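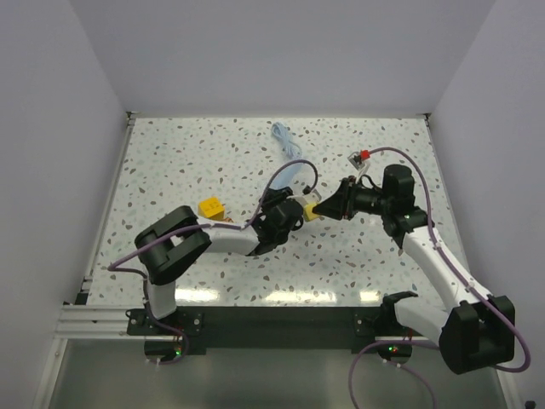
# Petek Terrazzo Notes

Search this repository

Petek is a small text dataset on the repair and maintenance of terrazzo floors and countertops. It collects working notes from finishers, edited into a common layout. Maintained by Krum Nedeljković. Glossary by Spyros Vukadinović.

## Contents

- notes/ - 100 plain text records, one per job
- glossary.txt - trade terms with short definitions
- levelo/ - scripts that check record layout
- CHANGES - history of edits

## Record layout

Each record has a header and a body, separated by a blank line. Header fields are written in lowercase, one per line:

- binder: cement, epoxy, or unknown
- chip: marble, glass, mixed, or unknown
- setting: floor, stair, counter, or sill
- fault: crack, stain, pitting, loose chip, or dull finish
- grit: the sequence used, coarse to fine, separated by commas

The body is free text. Line breaks follow the source notes and carry no meaning. Where a finisher gave two grit sequences for one job, the second is in the body.

## Terms that cause trouble

"Ground" is used in two senses. In older notes it means the background color of the binder between chips; elsewhere it is the past tense of "grind." The glossary lists both, and the records have not been changed to tell them apart.

"Grout" means the thin coat spread over a surface after the first grinding to fill small voids. It does not mean joint filler. Joint filler is always recorded as "filler."

"Honed" covers any finish that stops short of a polish. Finishers disagree on where the line falls, so do not derive a grit value from this word.

## Splits

The records come in two splits, Vellano and Talon. Vellano holds cement-bound work and Talon holds epoxy-bound work. Records with an unknown binder are in Talon for historical reasons - filter on the binder field if this matters.

There is no test split. Five records in Vellano describe different rooms of the same building and should be kept together if you make one.

## Known problems

1. Stain descriptions are uneven. Some name the cause, others only the color.
2. Acid cleaners are mentioned in three records as ordinary practice. They etch marble chips and cement binder. The text was left as written and should not be used as advice.
3. Grit numbers for metal and resin tools are mixed in the same field.
4. Chip sizes appear in the body only, in whatever units the finisher used.

## Checking a record

Run the layout check from the top folder:

 sh levelo/check.sh notes/

The script prints the name of any record with a missing or misspelled field. It does not read the body.

## Changes

Corrections to header fields are welcome at any time. Glossary changes are merged in June. Put the record name in the subject line and quote the old value next to the new one.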